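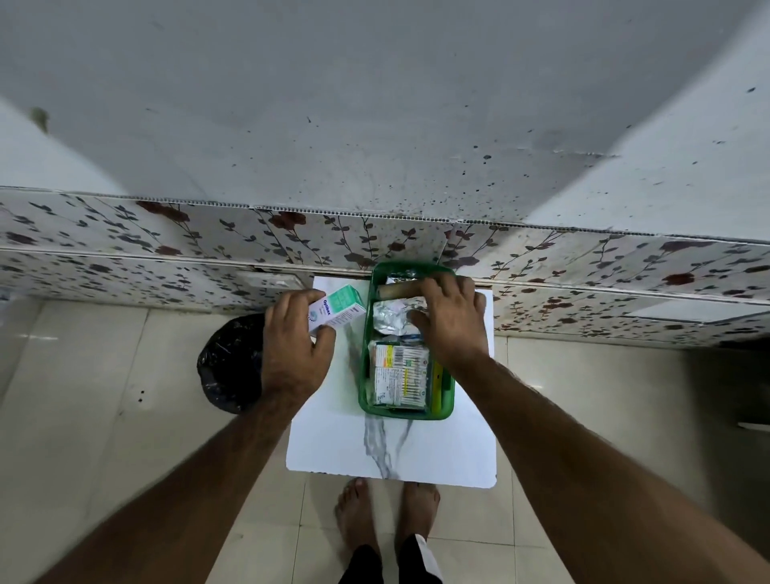 The Plurnow Sorter: Frequently Asked Questions

Thanks for all the mail since the first build notes went up! I answer the same handful of questions most weeks, so I've gathered them on one page. If yours is missing, write to me and I'll add it.
Ülle Grīnberga, Ellstead
Last updated 18 August 2021

What is Plurnow?
A small two-joint arm that picks boxes and blister packs out of a basket and puts them in the right slot of a rack. I'm building it partly at home and partly at the Tirkstead shared workshop, where the good drill press lives. It started because my family's medicine supply had outgrown its drawer, and I had just learned to drive a stepper motor and wanted to point it at something. Anything!

Does it decide which medicine somebody takes?
No, and it never will. It moves closed packages from one place to another. A person reads the label before anything gets opened. Please keep that rule if you build your own.

Why start with medicine packets? Isn't that the hard way?
It's a wonderful mess of materials, and that is what I love about it. Cardboard cartons are easy: flat sides, square corners, lots of print for the camera to read. Tubes roll. Foil is the real villain, shiny and wrinkled and never the same shape twice. Solve foil and you can sort nearly anything in the house.

How do you know what order to pick things in?
I watch hands. Before I wrote any picking code I spent a long time sorting a basket myself and noticing what my fingers did, and I still go back to that whenever the arm gets stuck. People will hold one box off to the side while the other hand is already in the basket feeling for the next thing. One finger can rest on a tube while the others deal with the foil. The arm can't do that with a single gripper, so I had to pick which habits to copy. So far I've copied two: go for whatever lies on top, and leave standing cartons until the loose stuff around them is gone.

Does the color of the basket matter?
More than I expected. Mine works best with a plain colored basket on a pale surface, so the rim is easy to find. White baskets gave me fits. Clear ones were worse. A board with a pattern is fine as long as the pattern is fainter than the rim.

What does the camera do with glare?
It complains! Glossy tile and foil both throw bright spots that the software used to read as white boxes. Two things helped: a sheet of baking parchment taped over the lamp, and taking one picture with the lamp on and one with it off, then throwing out anything that only shows up in the first.

What is the Priedītis?
The gripper. The name means "little pine" and the first version did look like one, with soft printed fingers sticking out all the way up. The current one has two fingers and a strip of silicone baking mat glued inside each. The files still carry the old name and I'm too fond of it to change it.

How fast is it?
Slow. My longest clean run is 73 packages without a drop, and I had time for lunch. I keep the motors turned down on purpose while I'm still putting my own hands in the basket between tests.

How far does the wrist turn?
90 degrees. That covers a carton lying either way. If it has landed at a slant, the arm nudges it square against the basket wall first, and that move took me most of October to get right.

Can it read every label?
It reads barcodes well when they face up. Brand names in big letters come next. The tiny dense text on the back of a carton is hopeless at my camera height, so if no barcode is showing the package goes in the "ask me" slot. I empty that one by hand.

Do I need a workshop?
For the base plate, it helps. You want the holes square, and a hand drill on the kitchen floor did not give me square holes. Everything else I've done at home with a screwdriver, a soldering iron and a cheap printer. Plenty of the testing happens down on the floor too, where a dropped package doesn't have far to go.

Can I use other things for practice?
Please do! Empty tea boxes, candy wrappers, old toothpaste tubes. Fill the empty boxes with a bit of rice so they have some weight. Wrappers are a very good stand-in for foil strips.

Are the plans free?
Yes, all of them, including the bad ones. The wiring drawing is a version behind the code right now: the lamp switch has moved to the next pin over, so check before you solder.

May I come and see it?
If you're near Ellstead, sure. I'm usually at the Tirkstead bench on Wednesday evenings. Bring an odd-shaped package and we'll see what the arm makes of it.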